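Garnstead and its famous guildhall

August 10, 2018

I had been putting off Garnstead. Everyone who goes comes back talking about the Clothworkers' Hall as if they had been to Florence, and I get suspicious when four different people use the word "hushed" about the same building. But Imogen Blackburn was driving that way and had a spare seat, so off I went.

The leaflet, which you are handed before you have got your coat off, says the hall has stood "unchanged" for centuries. Two pages later the same leaflet mentions the new roof, the moved staircase and the west wall being put back up after a fire. I'm all for repairs. I'd just like one of those two pages to be taken out.

Entry is four pounds, and for that you get the great room, the undercroft and a side chapel. The great room is good, I'll give them that. The beams are enormous and black and the floor slopes enough that you notice it in your ankles. There is a carved panel over the fireplace said to show a merchant welcoming strangers at his gate. Imogen thought it was a man being arrested. We looked at it for a long while and I came round to her view.

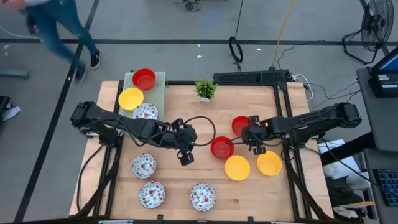
My main quarrel with the place is the story of the 640 loaves. According to the board in the undercroft, the guild gave out 640 loaves every winter to the poor of the town, handed over at the little hatch by the stairs. No source is given. I asked at the desk where the number came from and was told it was "traditional", and when I asked whether there was an account book I was told that would be at Cudum, where the county papers are kept. Beside the board they have laid out a mock-up of the guild's supper, with wax bread and a row of identical brown dishes. I have never known a shared supper where the dishes match. Three kinds of bowl on a bare wooden table, a red one next to a yellow one, is much nearer to how people who eat together end up laying it, and I'd have believed in the loaves a bit more if somebody had let the display get that untidy.

I did write to Cudum, back in April, before a visit to a different hall with a different charity legend, and had a very kind reply from Dénes Orbán in the search room. His point was that figures like these are often copied from one Victorian guidebook to the next. He wasn't talking about Garnstead, so I can't pin it on them. I have written again and will put his answer here if I get one.

The chapel is the part I'd go back for. It is plain and cold, there is a stone bench down one side, and the leaflet has nothing to say about it beyond its length. We sat in there for roughly 20 minutes. A couple came in, read the sign, took a picture of the sign and left.

The tower is another matter. There are 181 steps, it costs extra, and the view "over three counties" was over one car park and a good deal of drizzle. Perhaps on a clear day. The man at the top said you could see the river, and pointed, and I said "oh yes" as one does.

If you are going anyway, park at the bottom by the bridge and walk up, as the top car park fills with coaches. The tea room shuts at four and starts stacking chairs well before that. The scones were fine – a bit small. Imogen bought a tea towel with the arrested man on it.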